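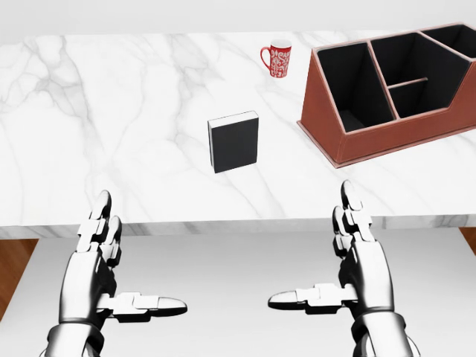 Halyna Bondarchuk

Pre-run checklist, simulated book-to-organizer task (Penry build), with my comments

I go through this before every batch now, even the short ones. Feel free to copy it!

1. Objects loaded: OK. Book, red mug and leather organizer are all on the counter, and the book is standing on its end like it should be.

2. Hands clear of everything at reset: OK. Both are in front of the counter and below it, no contact. (In the last build the thumbs spawned inside each other and I lost a whole night of runs.)

3. Organizer collision mesh: NEEDS WORK. The slots were still one solid lump in the physics file, so the book just bounced off. Kiyoshi Noguchi is splitting it up.

4. Joint limits: OK after I fixed a typo in the left wrist.

5. Force cap: OK, but please don't raise it to get a better score. It's the same cap we'd use on real hands.

6. Random seeds logged: OK, 16 seeds, 2,759 episodes total.

7. Failed episodes kept: PARTLY. I found 627 marked "timeout" with no video saved. We can't report a success rate for Dusard until those are rerun, sorry!

8. Stop script: tested twice, takes up to 51 seconds. Too slow for my taste. Recheck in November.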